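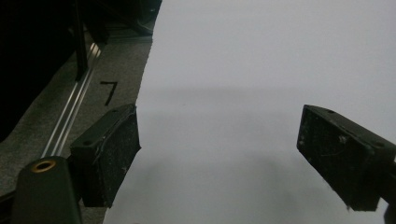
**Round soap keeps turning to mush in a dish with a ribbed insert**

Posted by **kirko_743** in Bathroom & Laundry

I switched from bar soap to the round kind, the ball-shaped ones from Bravanari, and they don't last. My dish is a white oval one with ribs in the bottom that are supposed to let the water run off. By Wednesday the underside of a new one is soft and it has stuck itself to the ribs. The old flat bars never did this in the same dish.

Is it the soap or the dish? I'd like to keep the dish if I can. It sits on the vanity, not in the shower, and two of us use it. Water here is hard if that matters.

---

**Mevutow**

Mostly the shape. A ball puts all its weight on one or two ribs, so the ribs dig in and the soft part squeezes down between them. A flat bar spreads out over the whole thing.

Check whether your insert lifts out. On a lot of oval dishes it does, and there's a pool of old soapy water under it that you can't see from above. If the pool gets up to the ribs, the soap is sitting in it all day.

What I do:

- Pull the insert every few days, dump the water, rinse both pieces.
- Scrub between the ribs with an old toothbrush. Warm water and white vinegar if it's crusty.
- Let both parts dry before putting them back together.
- Turn the soap when you put it down, so the same spot isn't always on the bottom.

I lay everything out on plain white paper when I clean it. Bits of dried soap are easy to see and you can fold the sheet up and throw it out. 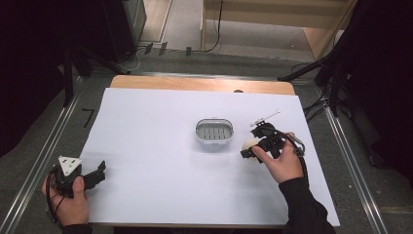
*Oval dish with the gray ribbed insert, on a sheet of white paper.*

If yours has no drain hole in the outer part, the water has nowhere to go until you tip it out. Mine doesn't drain either — I just empty it more often.

---

**hanrahan53**

Just get liquid soap.

---

**sinkside100**

Agree with Mevutow about the water underneath. I'd add that new soap is often soft in the middle. Take it out of the wrapper and leave it on a closet shelf for a month before you use it. I bought a box in June and the ones I opened last were a lot harder than the first few.

Also cut the ball in half with a kitchen knife and set it flat side down. It looks worse but it sits better on the ribs, and you can keep the other half dry until you need it. With two people using it, you could have both halves out and switch them.

Hard water leaves scum on the insert but I don't think it makes the soap softer.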